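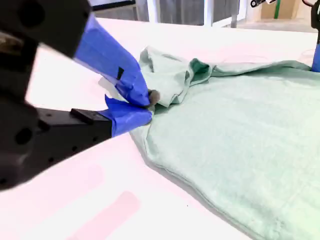 Corner of the green cloth, blue-taped fingers.

August 2026
Efua Agbenyega, Nutsugah cellar workshop, Matgate

Wax trial for the old fortified, second entry. The first one is in the red book and I stand by most of it, apart from the sum at the bottom of the page, which is wrong.

Where we'd got to: Nutsugah want 300 bottles of the old stuff out in time for Christmas, in the heavy decanter shape that came back from the designers in Nirkonville. Driven cork, wax over the top, paper strip across the wax, wooden box. The wax is meant to be Nitex, the flexible kind, because the sales sheet says it won't crack in the post and "keeps the wine as the maker left it". I have underlined that last bit in pencil. It's a coating over a cork. The cork keeps the wine in. If the cork is bad the wax hides it until somebody's carpet finds out.

I asked for 50 bottles for the trial and got them, filled with the ordinary five-year-old, not the old wine. Corks from the usual bale. Half dipped in Nitex, half in the plain brittle wax we have always used, same pot temperature as near as I could hold it. The thermostat on the small pot drifts. I've said so before and I'm saying so again.

All of them have been lying on their sides for seven weeks in the warm end of the store, which is harsher than a customer's cupboard but kinder than a van in summer.

Results this morning. Four weepers. All of them under Nitex, none under the plain wax, and before anybody gets excited about that, it doesn't mean what it looks like. A wine creeping past a cork will come straight through a crack in brittle wax and you'd see it, so I was expecting to find weepers there if anywhere. With the Nitex it had pooled between cork and coating and lifted the skin into a soft blister at the lip. Cut one open. Sticky, brown, smelled of burnt raisins, cork stained up one side in a line. That is a crease in the cork from the jaws of the corker, same as we had on the spring bottling. So the fault is the corker, and the Nitex happened to be sitting on top of it. Or the plain wax ones were corked later in the run, after the jaws had been wiped, and I didn't write down the order. I should have written down the order.

Things I will say against the Nitex anyway:

It skins over fast in the pot, and if you dip through the skin you get a collar. Looks like a badly rolled sock.

The deep red goes pinkish when it is thin. The designers' drawing shows it nearly black. To get nearly black I had to dip twice, and double-dipped it won't cut cleanly with a waiter's knife. It stretches. I ended up peeling it off with my thumb, and had crumbs of it round the lip when I poured.

The paper strip doesn't stick to it. The strip carries the bottle number, so if it drops off in the box we have an unnumbered bottle of a numbered wine, and a customer with a fair complaint.

And in favour: I knocked several of each against the bench leg, and the plain wax chipped every time. Nitex didn't mark. I can't argue with that and I haven't tried to. 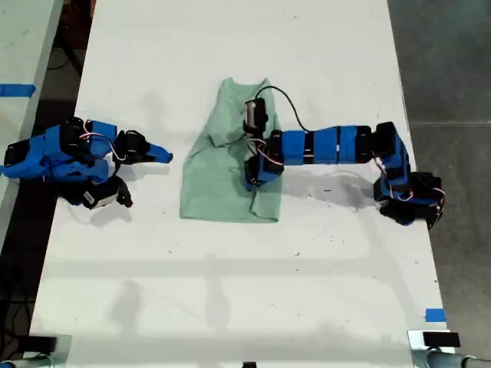

Wumpini Agbenyega thinks I'm being hard on it, and that nobody buying a wine of that age opens it with a waiter's knife in a hurry; they'll have two-pronged pullers and a clean cloth and all afternoon, and a bit of stretch in the wax won't bother them half as much as a box full of red chips would. Also that the number could go on the glass.

Fair about the number. I had got it into my head that the strip was fixed because it's in the drawing. Etched or painted on the shoulder, it can't fall off, and the strip can just be a strip. Have sent a note to Nirkonville asking what it would cost and expect to be told it spoils the line of the shoulder.

I'm not persuaded about the corks. An old wine like this one has sat in wood most of its life and doesn't much mind air, so the usual talk about a perfect seal is mostly talk. What it does mind is being lost, and a slow weep over ten years takes the level down and glues the cork to the neck. I'd sooner have a plain long cork, properly driven, with the corker jaws polished beforehand, and then they can put whatever they like on top for looks. If the wax is for looks, say it's for looks. The draft leaflet has it as "sealed for the generations to come". Who wrote that has not stood in the warm end of the store.

While I'm on the leaflet: it says the wine was drawn from a single cask. It was drawn from what was in a single cask after that cask had been topped up from its neighbour, which is normal, and is written in the cellar ledger for anyone to read. I'd like the word "single" gone before it goes to print. I've pencilled it on the proof. Last time I pencilled something on a proof it was printed with the pencil mark carefully cleaned off and the mistake left in.

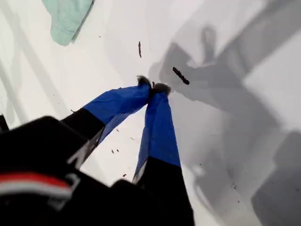

White surface, two blue-wrapped fingers.

To do next:

Strip the corker, polish or replace the jaws, run a few empties through and look at the corks under the lamp for creases.

Repeat with the longer cork, and this time mark the order of corking on every base. Both waxes again, dipped in alternate bottles so the pot drift is shared out.

Stand some upright as well. The leaflet tells people to store it upright, and we have tested it lying down.

Ask the Nitex people whether the skinning is worse in the dark red. Their sheet only gives times for the clear. Their sheet gives a good many things for the clear.

Try the strip with the old starch paste before giving up on it. Wumpini has the tin.

The weepers are on the low shelf with tape round the necks. Please leave them. The rest of the trial wine is sound as far as I can taste, and can go back to blending once I've drawn the corks, which will be Monday if the bench is clear.

Recent entries
Spring bottling: creased corks again
Small wax pot, thermostat drift
Decanter samples from Nirkonville, fill heights
Topping-up notes, old cask row
Starch paste on cold glass

Nutsugah cellar workshop, Matgate | Contact the workshop | © Nutsugah | Back to top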